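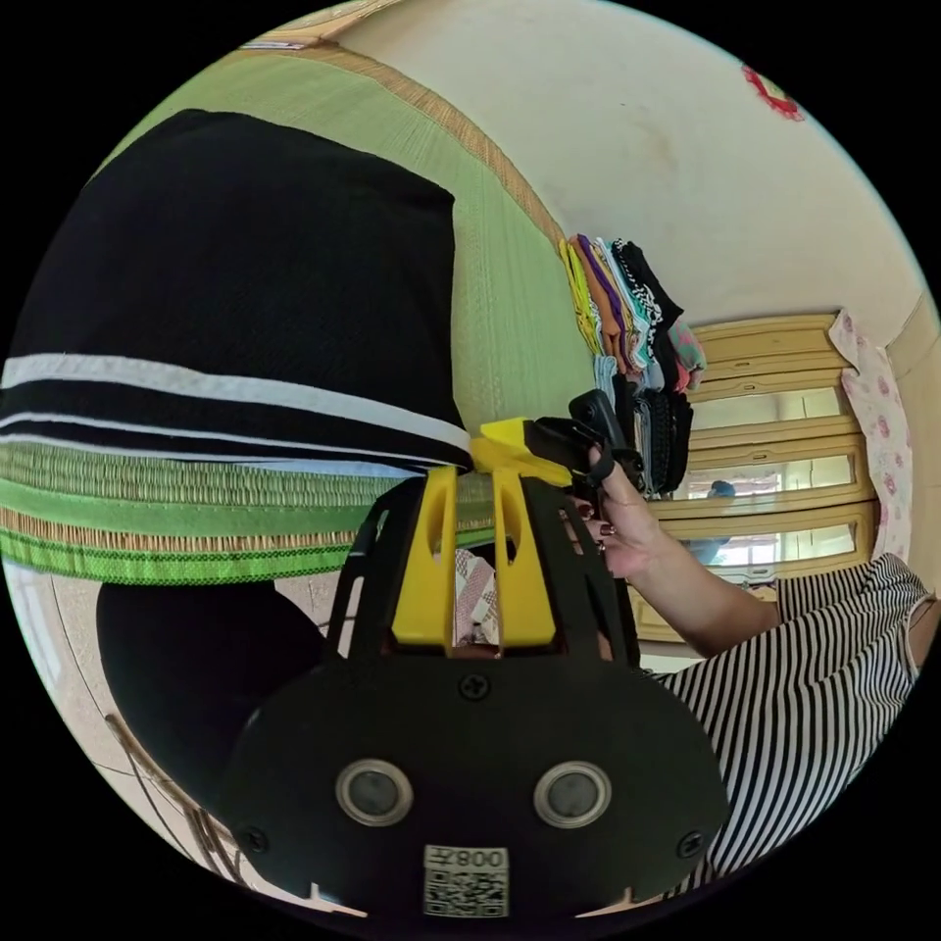 *Black cushion on the green mat.*

Tuesday, a.m. – Price and freshness check on the stores, second round. Same basket at Gomero and at the Henham co-op, bought before nine so the shelves were full. Gomero came to 64 dollars, most of the difference in meat and cheese. Henham's produce was better: lettuce firm, no brown at the cut end. Gomero's lettuce had been trimmed hard and the outer leaves were gone.

Eggs were the same brand in both places, so I left them out of the freshness score.
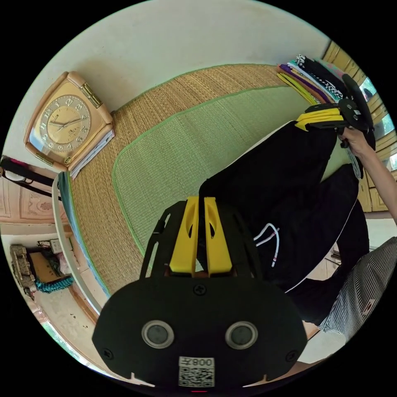 The bread needs a rule. Gomero bakes in the store and Henham gets a delivery from Pliltarach, and the bag only gives a sell-by date. For now I log the day of purchase and cut a slice each morning. 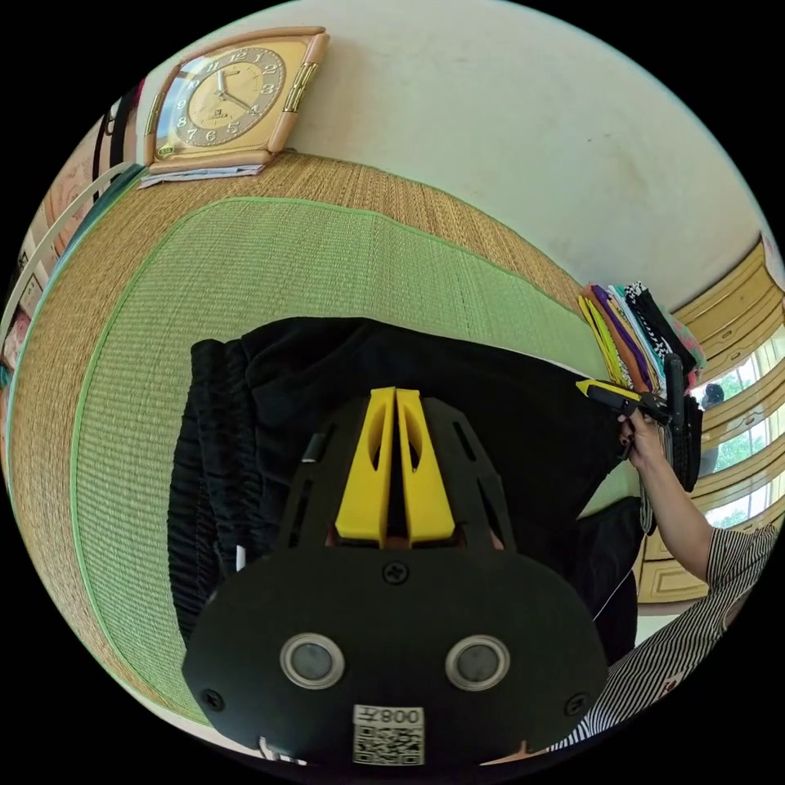 **Fouad Hamdan**

4:30 p.m. – Went through last round's receipts, 113 lines in all. Found 2 entered twice and 3 where the member price was used. Corrected in the sheet, old values kept in the next column. Store totals moved by less than a dollar – ranking unchanged.
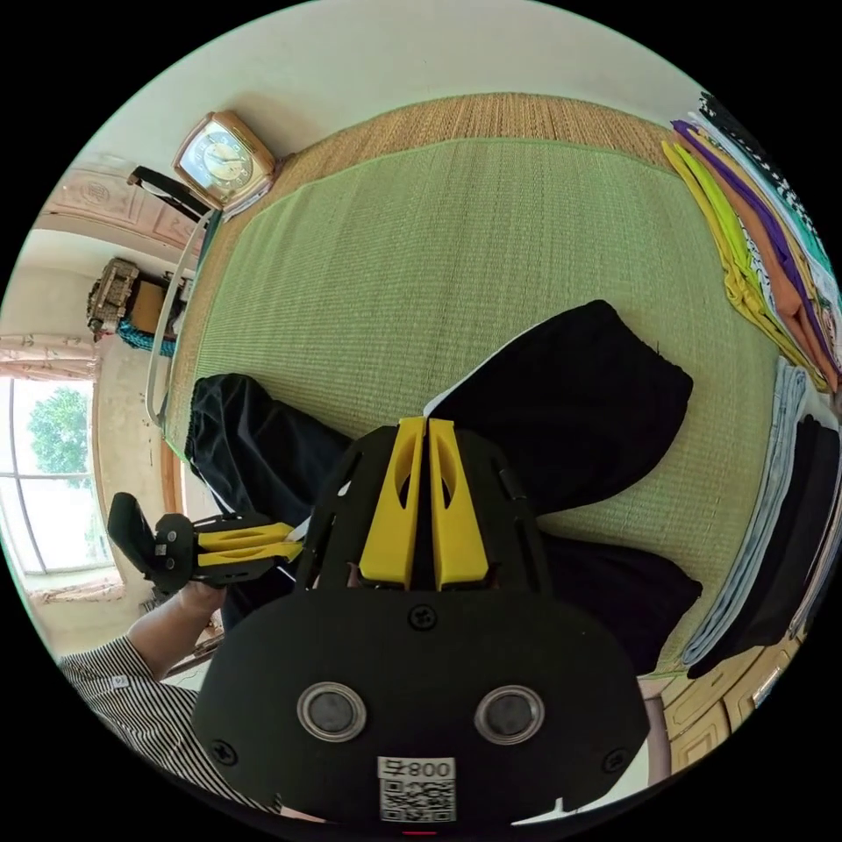 A note left on the sheet says the member price should count, as most people who shop at Henham have the card. Fair enough. I'll run both columns from the next round on and add Tsikata if their produce aisle is open again by then.

Still to buy: milk, second bag of onions.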